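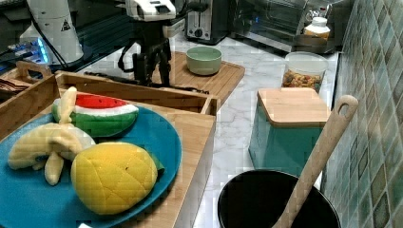 Ticket 2242 – Budget request, second arm for kitchen bench
Opened by: Flor Ríos
Date: 4/25/20
Status: open, waiting on quotes
Site: Prikthorpe test kitchen

Problem as reported
Picks on the plush fruit set keep failing near the tray. Request came in as "buy a second arm." Before I put that in front of finance I want to know if it's an arm problem or a gripper problem or just a crowded counter. Second arm is the most expensive answer so it goes last.

Log

1. Went thru the old purchase list. Current arm came from Marciniak, gripper fingers are a separate line item. Spare fingers were never ordered. Adding 2 sets to the request no matter what happens with the rest.

2. Counter space. Measured with a tape, not guessing this time. Toaster at the front, utensil holder and containers along the backsplash, drawer unit and paper towels over on the right. Cutting board with the green bowl gets the middle. A second base would have to go where the drawer unit is now, and the toy food plate lives on top of that. So a second arm also means a new shelf or a cart. Nobody put a cart in the request. 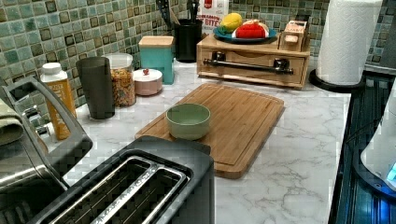 3. Asked Treltine for a price on a narrow cart with locking wheels. Reply same day: 157 each, lead time 30 days. Fine. Need to check if the height matches the counter, their drawing doesnt say.

4. Fingers. Checked the wrist view over the bamboo board with the green container right there by the fingers. Groove in the board shows up fine, so does the wood grain. One of the fingers is a bit blurry. 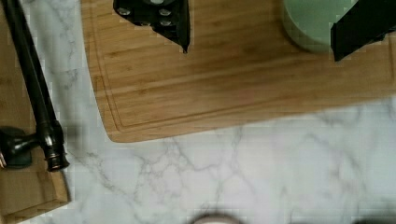
Could be the lens, could be motion, one still won't settle it. Will ask for a clip with the arm parked. If it's the lens, a replacement wrist camera is a small order and we should price that before anything else. Put it on the sheet as "camera, wrist, x1" with the price blank for now.

5. Called Dodora about a second arm anyway, so the number is there when somebody asks. They want to quote arm + controller + mount as a bundle. Told them to split it out. We may be able to use our own mount and I don't want to pay for one that sits in a closet.

6. Power and cables. Not on the request at all. Needs a line for a power strip, cable sleeve and longer leads, the loops by the arm need tidying whatever we buy. Also a real e-stop location if two arms share the counter – safety will ask.

7. Looked at the overhead view for reach. Arm is over the board, covers most of it, toaster oven on one side and the plate of toy food on the other. Two arms on that same board would be fighting for it. Would need a second board or a bigger one. Added to the sheet, cheap. 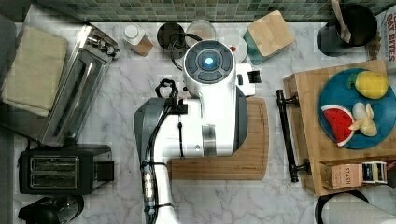 8. Revised order, what I'm sending up:
Now – spare fingers, cable stuff, second board
After the parked clip – wrist camera, only if the blur is still there
October – cart, then second arm if picks are still failing

Open items
Dodora split quote – waiting
Treltine cart height – emailed, no anwser yet
Parked clip – need someone at Prikthorpe to record it
Marciniak – ask if finger sets are cheaper by the pair, and if the warranty covers them

Leaving this open till the Dodora quote is in. Pls reply on the ticket, not by email.
– Flor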